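1st December

Back in Zamora, and my legs know it. The bus dropped us at the bottom of the old town and of course the guesthouse is at the top, so that was my welcome. The lady at the desk gave me a key the size of a spoon and told me breakfast stops at nine sharp. I like her already.

I came through here once before, in October, on a day trip, and saw practically nothing except the cathedral and the inside of a sandwich shop. This time I've given it four nights. The river is the Duero, wide and brown and slow this week, and I stood on the stone bridge for ages watching a heron do nothing at all. Then I counted my steps back up the hill for a laugh (1,983, and I was puffing for most of them!). The churches here are Romanesque, small and thick-walled, and they turn up every couple of streets like bus stops. I went into three and now I can't remember which one had the carved wheel window. I should write these things down as I go, I say that every trip.
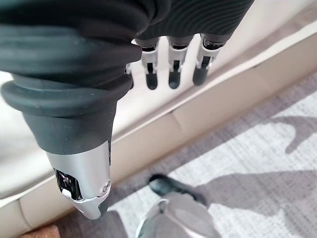
Lunch was rice, the local kind, cooked with bits of pig I didn't ask about — very good, very heavy. I had to sit in the square for an hour afterward. Hậu Huỳnh phoned while I was there and we talked over the plan for the second half. He's coming in by train from Madrid with his big coat and his small suitcase, and he wants to go west over the border into Portugal, and I want to go north to the lake at Sanabria. We settled it the grown-up way: lake first, then border, and he picks the music in the car.

The map I bought at home is from Guveneo and the folds have already started to go. It's pretty, with all the hills shaded in, but the type is so tiny I had to borrow the desk lady's glasses to find our road. I've got the Plosik guidebook too, which gives this whole province 11 pages and spends two of them on cheese. Fair enough, I suppose. I tried the cheese. I bought a wedge that cost more than my lunch.

What I hadn't taken in until today is how flat and empty it gets as soon as you leave the city. From the castle walls you look out over plowed fields, reddish and bare at this time of year, and then a line of poplars where the water is, and then more fields. It reminded me of the drive across Kansas with Dad, only with storks' nests on the towers. No storks in them that I could see.
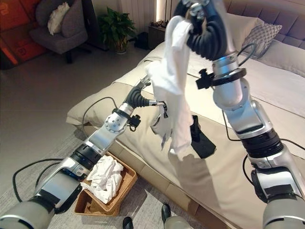
A white cloth held up over the bed.

Cold tonight. I've asked for a second blanket and put my socks on the radiator. The Cilon boots did fine on the cobbles, though the left one is rubbing at the heel, so tomorrow is a museum day and maybe the market if I'm up in time. I need stamps, plasters, and something plain to eat. Hậu gets in on the late train the day after and I said I'd meet him at the station, which is a good walk out, mostly downhill going there.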